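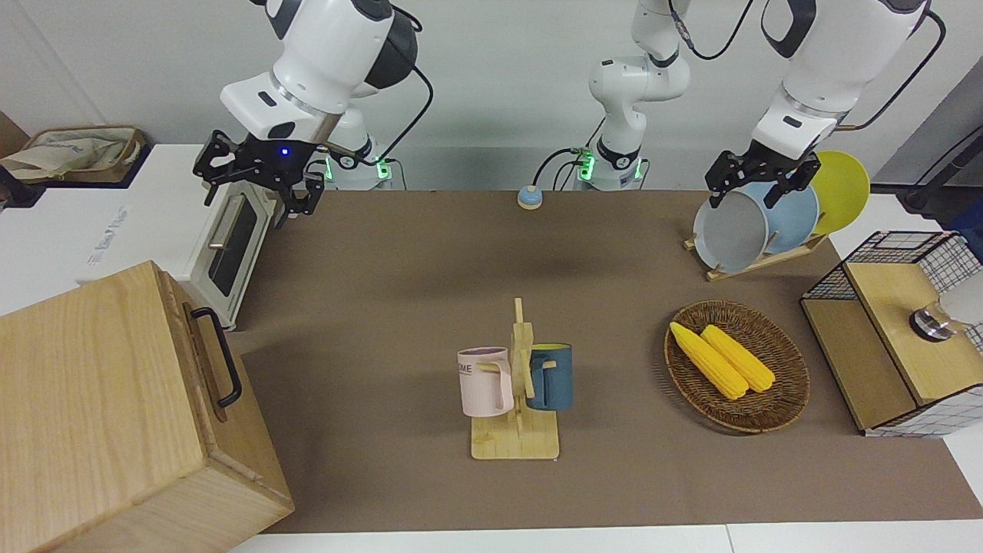
Chrysanthi Nikolaidis would budget for the spare grippers first and the arms second. The quote from Miten left them out, she said, and adding them later cost the Suvilar project 44 days.

"We planned for two arms and a table," she said. "Then came cables, mounts and a service contract." The contract covers 500 hours a year. She expects to use 164 of them by August, and wants a second quote from Pillus before she renews.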